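How I Get Streaks Off Stainless Steel (and Keep Them Off)

I put off writing this one for ages because it felt too small for a whole post, but I get asked about it more than anything else on here, so fine! Let's talk streaks.

I've been wiping down steel since my first job at a sandwich counter, and for years I did it wrong. I'd spray a ton of cleaner, scrub in circles, and then stand there wondering why it looked worse. The trouble was mostly too much product and a cloth that had already been through the dryer with fabric softener (please don't do that to your microfiber, it leaves a film you'll be smearing around for weeks).

What you need

Two microfiber cloths, one for washing and one for drying
A drop of plain dish soap
Warm water
White vinegar in a spray bottle, half and half with water
A tiny bit of mineral oil, if you like a shine

Step 1: Find the grain

Get your face down close to the metal and look for the fine lines. On most tables they run the long way, but my old fridge had them going side to side and I'd never noticed. Everything you do from now on follows those lines. Circles are what give you that cloudy swirl.

Step 2: Wash first

Crumbs and grit will scratch, so brush those off and then wash with the soapy cloth, wrung out well. One drop of soap in a bowl of water is plenty. Rinse the cloth and go over it all again, because leftover soap dries into exactly the streaks you're trying to get rid of.

Step 3: Vinegar, lightly

Mist the cloth and leave the steel alone. Long, straight passes from one end to the other, overlapping a little, like mowing a lawn. Flip the cloth when it starts to drag.
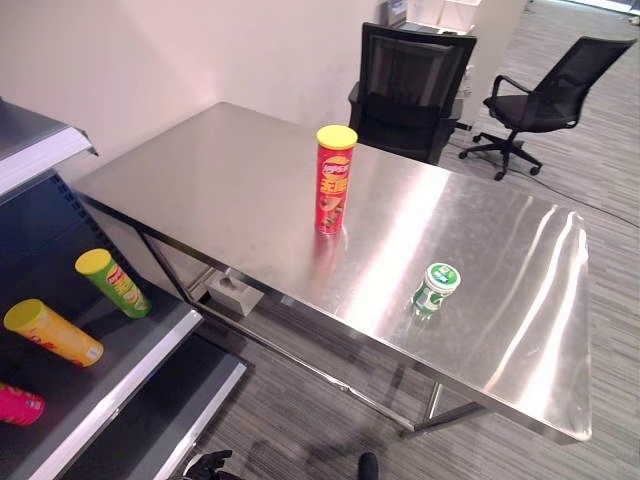
Marina Kourkoulas wrote in to say she skips the vinegar completely and does the last pass with distilled water, since her tap water is so hard that it spots no matter what she uses. I tried it and she's onto something! If you get little white dots after everything dries, switch to distilled before you blame your cloth.

Step 4: Dry right away

Don't wander off and let it air dry. Take the second cloth, bone dry, and follow the grain again. I do this part twice, and the second time I hardly press at all.

Step 5: Oil, if you want it

I only do this on the fridge door and the front of the dishwasher, never where food goes. Three or four drops on a cloth, rub it in along the grain, then buff until it doesn't feel greasy.

A few things to stay away from: bleach, steel wool, and anything gritty. And if you have a fingerprint-resistant finish, check the manual first, as some of those have a coating that doesn't like vinegar.

Next up is the sink, which is a whole other story (mine has a ring around the drain that I've been fighting since November).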